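Customs corner: check your origin paperwork

I spent most of this week on the phone about certificates of origin, so you're all getting an item on them whether you like it or not!

As some of you know, we bring in brass fittings through Flosgate, and one of our regular shipments got held in March over a single line on the form. The seller, Greltora, had put down the country where the boxes were packed. Customs wanted the country where the parts were made. Two different places, two different duty rates, and a bill I had not budgeted for (I'm still a little sore about it).

So I went back through our files and found the same slip on 7 older entries. My broker at Bristura walked me through fixing them, and it was a lot less painful than I'd feared. If you find a mistake yourself and report it before anyone comes asking, you're generally in a much better spot. Talk to your own broker before you send anything in, though, and keep a copy of every last page.

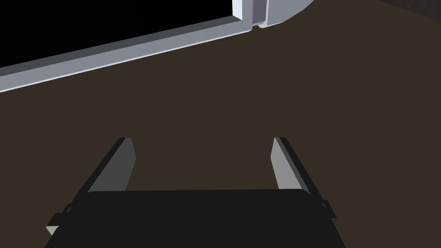 Computer rendering: gray gripper fingers over a dark brown surface.

One more thing while I'm at it. Renaud is running its import basics workshop again on Fri 14 June, and there were 37 seats left when I signed up. I went last time and came home with a much better folder system, plus a long list of questions for my suppliers. Bring a real invoice if you can, they'll go over it with you during the afternoon session.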